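Thu 11 November

Up at 6 because the radiator in the bedroom was knocking again. I bled it with the little key and got a cup of brown water and a lot of hissing. It knocked twice more while I was making coffee and then quit. If it starts up tonight I'll call the landlord.

Frost on the car. I walked to the Lavbridge stop instead and caught the early bus, which was full of high school kids with band instruments. A tuba case had its own seat. I stood.

The morning went to the allotment paperwork. The renewal form for the plot wants a drawing of what is planted where, and I had never made one, so I sat in the library with graph paper and tried to remember. Garlic along the north side, leeks next to it, then the two rows I left bare after the beans came out. The rhubarb is in the corner by the water barrel and has been since before I took the plot over. I put the compost bins in the wrong place and had to erase. The fee went up to 64 dollars. It was 58 last year, and they have still not fixed the gate.

I mailed the form on the way out and then remembered I hadn't signed the second page. I will have to call them tomorrow and find out if it matters.

Lunch was the rest of the lentil soup, cold, on the bench outside the post office. Too much cumin. I wrote that on the recipe card when I got home so I don't do it again.

Jarosław Sikora phoned in the afternoon about the seed order. He wants to go in together on the Igwe catalog again, which saves us the shipping. I told him yes to the onions and the Zumgate peas and no to the melons. We have tried melons for 3 summers and had one that was worth eating. He said the trick is black plastic on the soil from May on. Maybe so, but it is a lot of ground to give up. We agreed he will take the melons on his side and I'll take the extra squash. He also has a cough he has had for weeks and won't see anyone for. I said what I thought about that and he changed the subject to slugs.

After that I went down and cleaned out the seed box. Threw away the parsnip seed, which never keeps, and two packets with no writing on them. Found the dibber I accused my brother of borrowing. I should tell him.

The garlic is in and I have it written down this time: 275 cloves, most of them the hardneck from my own bulbs and the last row from the bag I bought at Zorkenora. I want to see in the summer if the bought ones do any better. They were bigger going in, but the skins were loose and a few had soft spots that I cut around. I probably should have thrown those out. They are at the far end, by the path, so if something rots it won't be in the middle of the bed.

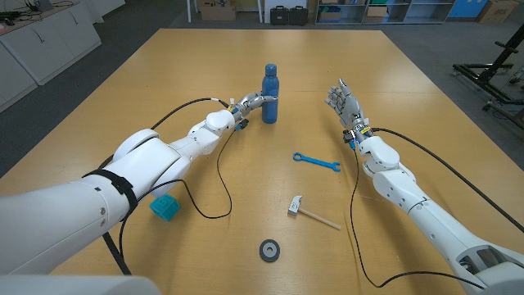 The straw is the next thing. I need two bales to cover the bed before the ground freezes hard, and the feed store only had one when I asked on the weekend. Leaves would do, but they mat down and blow into the neighbor's plot, and I heard about it last winter. I could shred them first if I borrowed the mower. I'll give the feed store until next week and then go with leaves.

Dark before five. I had eggs and toast for supper and read some of the library book on soil. The chapter on lime is long and I did not finish it. The test strip says my soil is a little sour at the rhubarb end and fine everywhere else, so I am going to leave it alone.

Called my brother about the dibber. He had forgotten the whole argument.

Tomorrow: allotment office about the signature, stamps, return the book or renew it, lamp bulb for the hall. Bring the hose in from the plot if it isn't raining.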